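Felt pads or bare fingers

Wednesday, February 14, 2024

I have been meaning to write up the gripper pads for a while. Dezső Kerekes asked me twice whether the felt was worth the bother, and my answer kept changing, so I sat down and compared the two properly.

The hand-held grippers are the Nisska pair, one for each hand. The fingers are hard and a bit slippery, and thin cloth tends to slide out when you lift it. Green felt on the inner faces helps with that. It also wears.

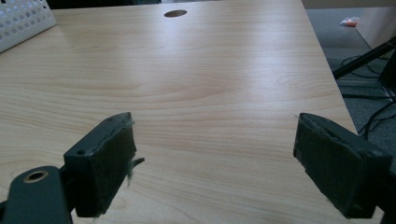

I did 70 lifts with felt and 70 without, all on clothing, from the same desk. With felt I dropped 4. Without it I stopped keeping a neat tally after the first dozen, as I was mostly picking things up off the floor. Glue matters more than I expected. The tape that came with the Boldale felt gives up at the corners first, and then the edge starts to lift and catches on knitwear.

Baskets are harder than a flat desk. You have to get both fingers down past the rim at a decent angle, and the cable wants to come in with you. I tried going in from the near side and from the far side, and the far side was easier on my wrist.

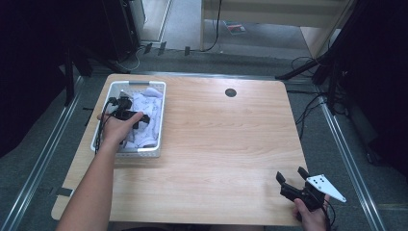 Closing speed made less difference than the pads did. I left it at the default in the Kiani controller for most of the lifts, then slowed it down for the last few – no real change, apart from being more boring.

Next I want to try thin rubber sheet. I have about 300 grams of it left over from another job, in two thicknesses, and I'll cut the thinner one first. Dezső thinks it will grab too much and not let go cleanly. I should have numbers by April.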